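Kevbridge library goes fine-free, and I finally return my books

April 2018

So I have a confession to make before I get into the news part of this. Until last month I owed the Kevbridge Public Library enough in late fees that I'd stopped walking down that side of the street. It was three cookbooks and a kids' book about whales, all of them under my bed since January. I love the library and I was scared of it, which is a silly way to live when you write about this town.

Well, that's over! The library board voted this week to stop charging daily late fees on books, magazines and DVDs, and it wiped the old ones off everybody's card while it was at it. The vote was quick (I'd brought a snack and never got to open it). According to the report handed out at the meeting, 241 cards had been blocked over unpaid fines, and 53 of those belonged to kids under 12. I read that second number twice. A kid can't drive to the library, so I don't really see how a late book is a kid's fault.

Here's how it works now. You get the same three weeks as before, and if no one is waiting for the book it renews by itself, twice. After that you get an email, then a letter. If it still hasn't come back, you're billed for the price of the book, and the bill goes away the minute you bring it in. Lost and wrecked books you still pay for. The bookmobile that goes out to Vavmont follows the same rules, and so does the little branch inside the Sang Street community center, which I always forget lends DVDs. 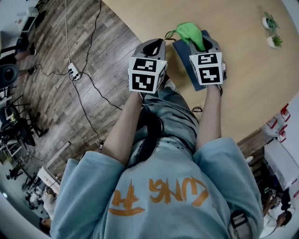 Berkay Coşkun wasn't sold on any of it, and told the board that people who bring their books back on time were being asked to cover for people who don't. He wanted to know what happens when there's a long line for a new bestseller and the person who has it just sits on it for two months. He said a dime a day never hurt anyone and it got his own books back in the drop box.

It's a fair question, and I've been that person, so I'm not going to roll my eyes at it. The answer from the front table was that you can't check out anything new while you're holding something another reader has asked for and the due date has passed. I think that will work on me better than the dimes did. I can ignore a dime for a very long time - I can't ignore having nothing to read on a Sunday night.

Money did come up, of course. The library took in so little from fines last year that it barely covered the stamps and envelopes for the notices, or that's how it was put at the meeting, and I'd like to see the full budget before I swear to it. I've asked for a copy.

Cookies help us remember your settings and count visits to this page. By continuing to read you agree to our use of cookies. Accept | Manage settings

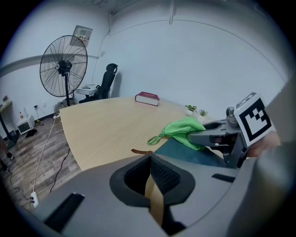 The other thing on the agenda was hours, and I'm a bit let down there. A lot of us were hoping the main building would stay open past six on at least one more weeknight. The board put that off until the summer. There was also a short talk about the catalog, which moves to a new system called Stimisero in the fall. You'll keep your card and your number, but your saved lists won't carry over, so if you have a long one (mine has 196 books on it, don't judge me) print it out or copy it somewhere before then.

If your card was blocked, it should be working again already. Mine is. I walked in with my cookbooks and the whale book in a grocery bag, all ready with a speech, and the woman at the desk scanned them and asked if I wanted a receipt. Then I checked out two more cookbooks. They're due back in three weeks and I've put it on the fridge.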